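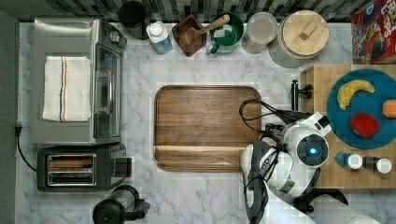 Workshop notebook, Bindbridge
Tuesday, December 25, 2018

Yes, I know what day it is. Lunch isn't till three and the paste was already made, so I've come down for a couple of hours with the radio on and I'm going to write this up while I still remember it. Raymonde, if you're reading this in the new year, the bench was tidy when I left it (tidy by my standards, not yours).

The job is still the Vamport parish ledgers. Volume two is on the bench, text block out of its boards, spine cleaned down as far as I dare. The old glue came off in two completely different moods. The top half lifted away in lovely crisp flakes with just a bone folder, and the bottom half had gone to a sort of brown toffee and needed a poultice. I think someone has been at it before us with a different glue, probably whenever the tail cap was patched. There's a strip of newspaper lining in there with half an advert for corsets on it! I've put it in an envelope and pencilled the volume on the front. Please nobody bin it.

Poultice notes, for Noémie, who asked. I used methyl cellulose this time and left it on for 30 minutes under a bit of polythene. First go I left it 3 minutes too long on the last section while I was hunting for the spatula, and the fold started to look tired, so I stopped there and let it dry before doing any more. The paper is much softer at the tail than at the head. Short goes, lift, look, go again. Boring but safe.

Wheat starch paste: I've gone back to the old recipe, one part starch to five of water, soaked overnight and cooked slowly. The batch I did in August was thinner and I never really liked it, it crept under the Japanese tissue and left tide lines on the test sheets. This lot sieved beautifully. Three times through the horsehair, then let down with a drop more water until it dropped off the brush like single cream. I made far too much as usual. There's a jar in the fridge with a label on it and I'd use it by the end of the week, or chuck it if it smells at all cheesy.

Sewing. The original was sewn all along on raised cords, five of them, and the two nearest the tail have gone completely. I'd been thinking of keeping what was left and just reinforcing, but having had it apart I don't believe that would last a winter of people opening it flat on a table to look up their great-grandparents. So it's a full resew, same stations, using the existing holes. Linen cord from the Ross order, the thinner of the two. I tried the thicker one on a dummy and the bands stood up like a ploughed field, which would have meant the old leather never going back over the top.

There are 36 sections in this volume and I've guarded all the ones that needed it on the outer fold. Most only wanted a narrow strip of tissue. The first and last had split right through and have had a heavier guard inside and out, so watch the swell at the joints. I pressed the lot overnight between blotters and it's come down nicely, although the back still wants to be fatter than I'd like. I'm going to sew with the 25 thread and not the 18 and see where that gets us. If it's still too fat after the first ten sections I'll cut it off and sulk.

Leather next. I have been putting this off. The spine piece is in three bits and the surface is powdery down both joints, proper red rot, you get it all over your cuffs. I tested the Rultine consolidant on the inside of a turn-in where it won't show. One coat, brushed on thin, left alone. It darkened a shade when it went on and then came most of the way back. A second coat on the same patch left it a bit shiny, so one coat it is. I don't want it looking varnished. Raymonde thought two coats on the calf account book last year and she was right about that one, but this is sheep, I'm nearly sure of it, and it drinks the stuff up in patches.

For the reback I've picked out the mid-brown calf, the skin with the scar near the neck. There's enough clear of the scar if I cut across and not down. I pared a practice strip this morning and went straight through it twice, entirely my own fault for not stropping. Stropped the knife, had a mince pie, pared another one and it was fine. The lesson there is possibly the mince pie. I'll dye the new leather before it goes on and then tone it again after, because I never get it right in one go and I've stopped pretending I will.

Boards: both sound, a bit bruised at the corners. I've run thin paste into the bottom front corner and clamped it with a bit of silicone paper either side. Leave the clamp alone till it's properly dry, please. The back board has a worm track along the inner edge but no dust coming out of it and no fresh holes that I can find. I've bagged it anyway.

Money, while I think of it. The estimate for the whole set was 3000 and I still think we'll come in under, provided volume three isn't a horror. I've only peeped at it. The boards are off and there's tape on the title page, the nasty yellow sort that's gone hard. Noémie, you're better at tape than I am and I'd be ever so grateful if you'd have a look before I lose my temper with it.

Things we're short of: blotter (the big sheets), number two needles, beeswax, and the wide unbleached tape. Also the sieve has a bent rim and won't sit flat on the bowl any more. I've bent it back as best I can.

Still to do on volume two: sew, glue up, round very gently (it hardly had a round to begin with and I don't want to give it a new one), line with tissue and then linen, lace the boards back on, reback, put down the old spine. Endpapers I'm undecided about. The old ones are stained but complete and somebody has done a column of sums on the front paste-down, so I'd like to lift and keep them if they'll come.

Half past one now and I can hear the phone going upstairs, so that's probably me being told the potatoes want doing. Sewing frame is set up, cords are tensioned, first section is on the bed with a weight on it. Back on it Thursday.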